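How do I clean a shallow desk drawer that I can't take out?

Posted by Haltlow

I have a white desk with one shallow drawer under the top. The bottom inside is also white and it has gray smudges, I think from pencils. The drawer pulls out far but it stops and I can't remove it. Small things always go to the back and I lose them there. What is safe to use on the white surface?

3 replies

okumholm_53
Warm water with a few drops of dish soap, and a soft cloth. Wring the cloth very well, because water in the corners is bad for the board. For pencil marks I use a normal white eraser first. Try it in one corner before you do the rest.

Tennant
just vacuum it

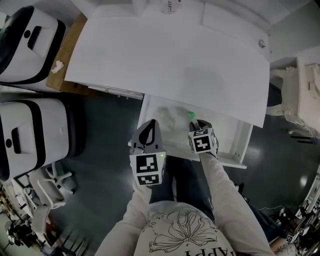 Reply by Nustdale, in November, edited once

I have a white drawer of this kind too, with faint gray marks on the floor of it. Mine is pulled out toward me, and the small green thing is at the back, where everything small ends up. Before any cleaning, take out all such pieces. After that I do the same as okumholm_53, but I let the drawer stand open 20 minutes -- then I close it. For the lost things, I put a strip of felt 7 cm from the back. It helps a little.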